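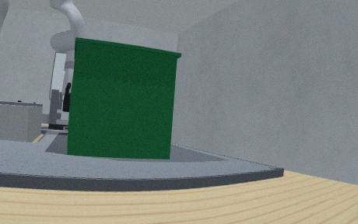

Green box on gray tray, raised rim.

Nuslow stockroom – shelving and storage walk-through, October

Aisles and floor

Main aisle clear, full width: Yes. It was clear at 8 a.m. I'd like to see it at 4 p.m. before I believe it.
Floor free of spills: Yes, apart from a sticky patch by the sink.
Mats flat, no curled edges: No. Same mat as last time. It was marked "fixed" on the sheet and the corner still lifts.

Shelving

Load signs posted: Partly. Bay 19 says 400 lb per shelf. The next bay along has no sign and gets loaded as if it did.
Uprights bolted to wall: Yes, where I could reach. Behind the Zukent cartons I couldn't see the bolts, so that one is not checked, whatever the old form says.
Heavy items between knee and shoulder: No. Anything over 50 lb belongs on the lower shelves. Two cartons of tile were on top.
Shelf clips seated: Yes. One replaced on the spot.

Ladders and carts

Step stool feet intact: Yes.
Cart brakes hold: One does. The Brulau cart rolls with the brake down – tagged and moved out of use. Please leave the tag on.

Fire and exits

Rear door opens from inside without a key: Yes, tried twice.
Extinguisher gauge in the green: Yes, but the monthly tag has the same pen and the same initials for every month. I doubt it was looked at each time.
18 inches clear below sprinklers: No. See tile cartons.

Result: not passed. Open items are the mat, the missing load sign, the hidden bolts, the tile cartons and the cart. The Rai side room was locked and is left blank on this form.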